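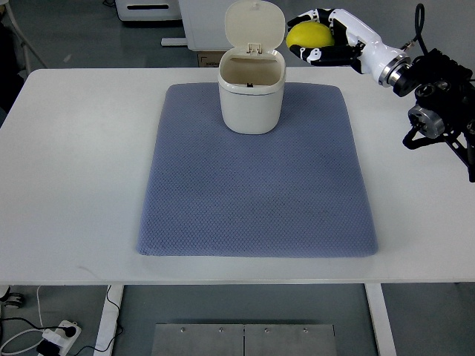

Why Did the Robot Let Go Too Soon?

Dropping a lemon into a trash bin sounds like the easiest job in the world. You could do it while talking to a friend. So when a company says its robot "never misses," it is fair to ask a few questions.

At a workshop in Pokville, a robot hand called Pluretti had one job: hold a yellow, lemon-shaped ball, move it over a small bin with an open lid, and let go. One afternoon in May it tried 71 times. On 10 of those tries the ball hit the lid or the table instead.

Was the robot being clumsy? Robots don't get clumsy the way you do when you're tired. Something has to be wrong, and someone has to find it.

Farzad Tehrani, an engineer, checked the fingers first. They were fine. Then he checked the messages going to the hand. The "open" message was sometimes arriving early, while the arm was still moving. The hand did as it was told - at the wrong moment.

The fix was a new rule: wait until the arm has stopped, then open. Tehrani says the problem is solved. Maybe it is. I would like to see a lot more tries before I believed it, and I'd want somebody else to do the checking.

A dropped ball hurts no one. A dropped hammer could break a toe. That is why people at the workshop stay out of the arm's reach when it is switched on, even when it looks as if it has finished. A robot that is holding still may just be waiting for its next message.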